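Khan Workshop Open Day: Two-Arm Table
Posted 6/30/22

Khan opened its robotics floor to visitors this April, and we spent most of the afternoon at the chess table. The job on show was setting out the pieces with a pair of small arms.

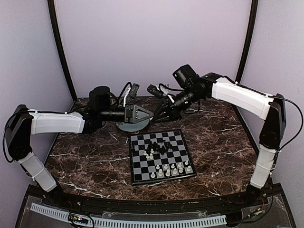 The two grippers nearly meet behind the board.
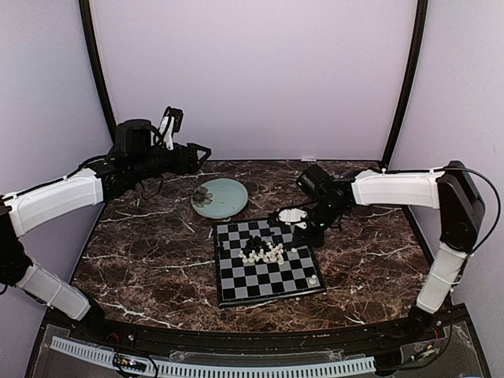 Black and white pieces crowded together in the middle.
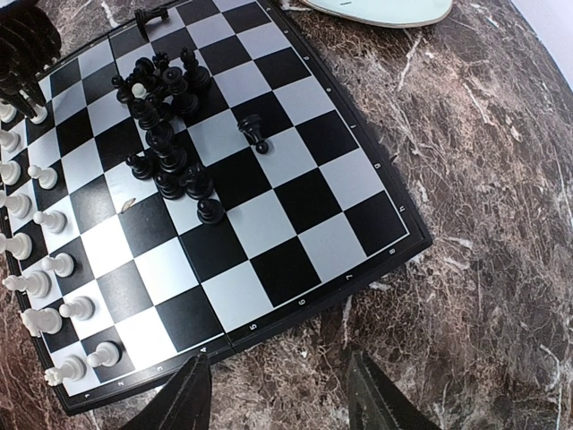

White along the edge of the board, seen from close to the gripper.

Clostier builds the table and Flemero writes the control software, and both companies had staff on hand to answer questions. The demonstration was part of a project called Ceka, which is meant to teach arms to handle small things that sit close together. Most visitors asked about the pieces in the middle of the board. In the last picture there is a small white pawn wedged in among the black ones, and picking up a piece like that without knocking over its neighbors is the kind of task Ceka was set up for. Staff said tall pieces are easier to grip than pawns.

The project has logged 522 practice sessions so far. Sessions usually run around 5 minutes, and then an operator resets the board by hand. We were told the next version will use the same arms with softer finger pads.

The floor was open for 4 hours and admission was free. Visitors under 12 needed an adult with them. Parking was behind the building, with the entrance on the loading dock side.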